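2019-09-30

# Shared kitchen at Jarenham reopens with new floor and a bottled-tea trial

The shared kitchen at the Jarenham site is back in use after a refit of the floor, the table and the cold storage. The room serves 188 people across the building. It had been closed for floor work, and tenants used the ground-floor counter in the meantime.

The main change for most users is the way cold drinks are handled. The old arrangement was a jug and a stack of glasses, refilled twice a day. It has been replaced by bottled tea in 500 ml plastic bottles, supplied by Usuga. Two types are stocked, told apart by the cap: one yellow, one green. Bottles are set out on the white table next to the refrigerator and topped up from cold stock.
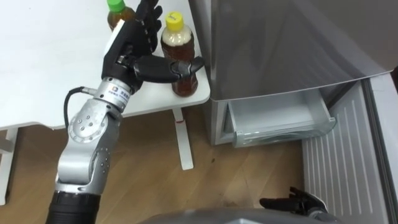 Stock rules are short. No more than 20 bottles are held in the refrigerator at one time, on the 2 lower shelves. The door racks are kept for milk and for food that tenants bring in, which must carry a name and a date. Unlabelled food is removed at the end of the week, as before. Opened bottles are not to go back on the table. They may be kept in the refrigerator until the end of the same day, with the cap fully closed.

Vestell, which manages the building, said the jug was dropped on cleaning grounds. It had to be emptied, washed and dried between fills, and the log showed that the second wash was often missed. Bottles remove that step but add to the waste load. A separate bin for empty plastic bottles has been placed in the corridor outside, with caps to be left on. Collection is weekly for the length of the trial and will be reviewed if the bin fills sooner.

The table was also chosen with cleaning in mind. It has a smooth white top with rounded front corners and white legs, and can be wiped down without moving anything except the bottles. Spilt tea should be wiped up with a damp cloth at once. Scouring pads and bleach-based sprays are not to be used on the top. The cupboard under the sink holds a neutral cleaner for the purpose, along with spare cloths.

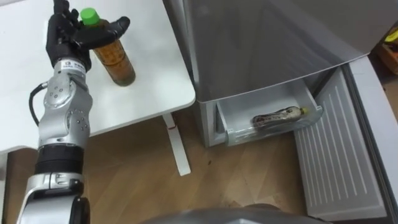 A gap has been left between the table and the refrigerator so that the floor there can be swept. Users are asked not to push the table up against the appliance. The refrigerator needs free air at the sides, and the earlier layout, in which a shelf unit stood hard against it, was noted as a fault at the April inspection. The shelf unit has not been put back. Dry goods that used to be kept on it are now in the wall cupboard by the door.

The floor work was carried out by Femudine and took up most of the closure. The previous covering had lifted near the sink and could not be patched. The new floor is a light-brown wood finish, with the pieces laid on the diagonal in a diamond and chevron pattern over part of the room. This layout takes longer to set out than straight boards and produces more offcuts, and it accounted for almost a third of the fitting time. Vestell said the cost difference was accepted at the quotation stage. 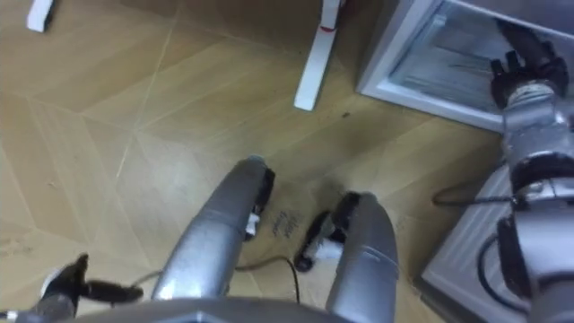 Care of the floor follows the fitter's sheet. It is to be swept daily and damp-mopped once a week, with the mop well wrung out. Standing water must not be left on the seams. Darker patches and light scuffs are to be expected in the areas of heaviest use and do not need to be reported. Lifted edges, open seams or any movement underfoot should be entered in the fault book, with the position given from the nearest wall. Heavy items are to be lifted and carried, and felt pads are available for chairs.

The drinks trial runs until the end of the current supply order. Usage will be taken from the restocking sheet on the refrigerator door, so each top-up should be entered with the cap colour and the number of bottles moved. If one type is hardly used it will be left out of the next order. Unsweetened tea and plain water have both been suggested as replacements – neither has been priced yet.

Comments on the room can be left in the box at reception. Opening hours are unchanged.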